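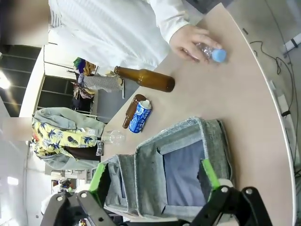 The builder of Lulurari asked me to leave names out of it, partly from shyness and partly because so many hands have been on the thing by now that picking one seemed unfair. So we'll just say "the builder," and I'll tell you that we talked on a Thursday evening at Raltach, the shared workshop in Virnuddale, over tea that went cold twice while we got sidetracked on the subject of screws.

Lulurari sorts recycling. Or it's learning to, which is how the builder would rather have it put. It started as a winter project on a kitchen counter, and it came to Raltach when the kitchen was wanted back.

"I had a bracket clamped where the toaster used to be," the builder told me. "It lived there for 59 days. I know because somebody at home was keeping track on the calendar, and it wasn't me!"

I asked about the gripper first, as I suppose everybody does. It has black metal arms that swing on pivot bolts, with bright green pads at the fingertips, and it's the part that has been taken apart the most.

"The first pads were too hard. A glass bottle would just squirt out sideways, like a bar of soap. I went softer, and then softer again, and then they were so soft they folded over. The green ones are the fourth set. I'd love to say I chose the color, but it was the color the shop on Mac Suibhne Street had."

The wrist camera came next (it was a long evening), and after that a stretch of practice that sounds, to be frank, a little tiring. There were 472 recorded pickups before the builder felt ready to let other people hand it things. The saved pictures from the wrist alone come to 3,050, and most are of the same few bottles.

"I know those bottles better than I know my neighbors," the builder said. "You get fond of them. There's a can I won't let anyone throw out."

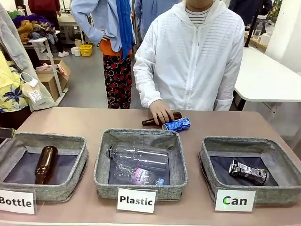
We got onto the bins, which are gray fabric and square, the kind you'd keep sweaters in. The builder had tried hard plastic tubs at home and hated the racket.

"Glass going into a plastic tub at ten at night, over and over, is no way to stay on good terms with a household. The felt is lovely. It does sag, though, and if a side leans in, the fingers can catch on it, so I'm thinking of putting a wire around the rim. I keep thinking of it and then fixing something else."

The cards are for people, by the way. Lulurari doesn't read them; it goes by where each bin sits, so a bin that gets nudged along the table has to be nudged back. I wondered whether it wouldn't be simpler to tape them down, and there was a pause, and the builder wrote that on the back of an envelope.

Clear plastic is still the hard one. Brown glass shows up nicely on a pale table, and cans are fairly easy even after they've been stepped on, but a clear bottle under ceiling lights is mostly glare. The plan is to get to 1,000 recorded pickups by October, with a good share of them clear, and then see about a better lamp.

And after that?

"Lids," said the builder, with a big sigh. "People ask me if it takes the lids off. It does not take the lids off. Ask me next year."

Search the Raltach pages
Enter a word or phrase
Go

More from the workshop
Rewiring the old bench grinder
What we learned from a warped tabletop
Open evening in Virnuddale: what to bring
Choosing small motors without going broke
A beginner's week with the sewing machines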